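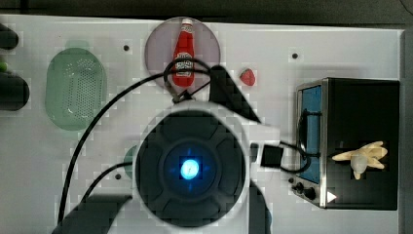
Pinza Trurkus de dos dedos: fallo de cierre tras 400 ciclos

Probada con objetos de cocina sobre mesa blanca: bote de kétchup, fresa, escurridor verde. El agarre fue correcto hasta el ciclo 400. A partir de ahí, un dedo dejó de cerrar por completo y el controlador no emitió ninguna alarma; la luz azul de la muñeca siguió encendida.

Causa: conector flojo. El cable externo forma bucles amplios y se engancha al girar la muñeca. Tringate envió el recambio en 8 días.

Precio: 825 euros. Nota: 2 sobre 5.

Kolbrún Egilsson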